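The Sorting Bench at Grukeo
How a parts kitting shop moved its night work to a robot arm, and what the day crew does now
By Tobiloba Chukwu

The kitting room at Grukeo ships 728 part numbers to furniture and appliance plants. Until last year every kit was packed by hand. A picker read a sheet, pulled parts from bins, laid them out on a board, checked them against the sheet and bagged them. The layout step took the longest and produced most of the errors, typically a left-hand part where a right-hand part belonged.

The company now runs two robot cells on that step. They were installed by Brudeno, a small integrator, and they run through second shift with one technician present. First shift still packs by hand, on purpose. Short orders change too often to be worth programming.

Dorothy Whiteley has run the room for 17 years. Her main objection to the first proposal was the staffing table attached to it, which listed the layout step as a full-time job for 10 people. No one at Grukeo did layout full time. Pickers rotated through it every two hours, and most of them used it as a rest from walking the bins.

"Take out the layout step and you have a job that is all walking," Whiteley says. "The proposal didn't have a line for that."

The rotation was rewritten before the cells were switched on. Pickers now alternate between bins, bagging and a new station called exceptions, where rejected kits are opened and corrected. Exceptions pays a higher rate. It also requires a short test on the cell software, and four people on the crew have declined to take it. They remain on the old rate.

Amnuay Mahawong took the test in the first group. His work at exceptions consists mainly of reading the cell's log, finding the part it was unsure of and deciding whether the fault lies in the part, the bin or the program. Mixed bins account for most of it. A person picking from a mixed bin removes the stray part without mentioning it. The cell stops and records a fault, so the bin problem that used to be invisible now has a number attached to it each morning. Purchasing sees that number too, and two suppliers have been asked to change their packaging.

The pickers' view of this is mixed. Mahawong likes having the evidence. Others point out that the same log shows how long each exception stays open and who closed it. Whiteley has agreed in writing that closing times will be kept out of individual reviews. The agreement is up for renewal next year.

Programming has changed as well. Brudeno's engineers wrote the original routines, but changes are now made in house by Ehsan Farahani, a former maintenance electrician. He tries out new motions on a bench away from the production cells, using colored blocks in place of customer parts. Blocks are cheap, they have known dimensions, and a collision with one costs nothing. He works from simple tasks, such as pushing pieces together by color or moving one piece without disturbing the group beside it. Closely spaced parts are the hard case. The tool needs clearance to get in behind a piece, and in a tight row that clearance is often missing.

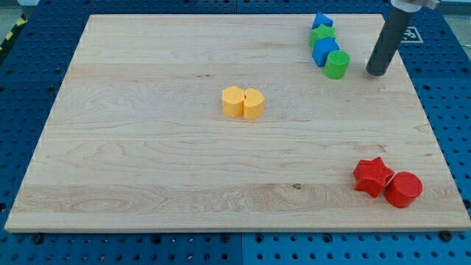

Yellow, blue, green and red blocks on the wooden board, with the arm's tool at right.

A motion goes to production after 36 clean runs in a row. One failure resets the count. Farahani says the rule irritates everyone, including him, and that it has cut unplanned stops on second shift. He would not give a figure for the reduction, as the two periods had different order volumes.

Gareth Goodall, the second-shift technician, would like the rule applied to gripper pads and tool tips too. These are replaced when they look worn, and he and the day technician do not always agree on what worn looks like. He keeps his own list of changes in a notebook beside the cell controller. Farahani has asked to have it typed up.

A third cell is budgeted for the bagging step. Whiteley has asked that the rotation be redrawn first, with the pickers in the room, and has postponed the purchase order until that meeting takes place.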